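Handover Notes, Station Two

The procedure at Tatlow was the same every morning. The operator sat down at the bench in Bay 11, checked that the leader arm moved freely through all its joints, and laid it in the cradle so that both arms began from the same pose. Then the pedal, one press to start recording, one press to stop. A second arm on the other side of the partition did whatever the first arm did, a little later.

The lag was written on a card taped to the bench. Operators learned to close the grip early and to lift late. After a month or so they did it at home as well, with kettles.

The task for March was the mug. Bendach had specified it in one line: grasp the mug from the left, lift, set down on the mark, release. They wanted 296 good demonstrations. A good demonstration had no pauses, no second attempts and no contact with the handle. Anything else was to be marked with a reason code and kept, as the contract paid for the failures at a lower rate.

The operator on the early shift had been a machine setter for 21 years at Zavala, before the line closed. The work suited her. She did not hurry the shoulder. She let the elbow come down first and brought the wrist in flat, which was not in the instructions, and her success rate was high enough that the supervisor asked her to write the method down. She wrote four lines and crossed out two of them. 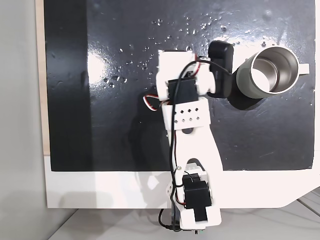 Follower arm at the mug, gripper on the left side. Surface wet.

The water had been Bendach's idea. The second specification asked for droplets on the black surface and glare from the lamp, so that the policy would not learn to depend on a clean bench. It went on from a spray bottle between episodes. On a wet surface the mug could slide if the fingers met it at an angle, and the reason codes for that week were mostly code 4, object displaced.

She found that the slide could be used. If the fixed finger touched first and pushed the mug a few millimetres, it settled square against the grip and the lift was clean. She recorded 20 episodes like this before the reviewer at Dallo noticed. The reviewer's note said the contact was unplanned and asked for a code. She replied that it was planned. The episodes were passed without a code and the note was closed.

In the fifth week the first trained policy came back to be tested on the same arm. The leader was left in its cradle with the power off. She was asked to stay by the stop button and to record the outcome of each run.

Run one, the arm rose, waited and went wide. Run two, it reached the mug and stopped short. On run three the elbow came down first. The wrist came in flat. The fixed finger touched the mug, pushed it a few millimetres and held there until it was square. The grip closed slightly early, for a lag that no longer applied, and the lift was late by the same amount.

She wrote: success, no code. In the box for remarks she wrote that the timing offset should be removed from the data before the next training run. Then she read it again and put a line through it, neatly, so that it could still be read.

She reset the mug, sprayed the surface and pressed the pedal for run four.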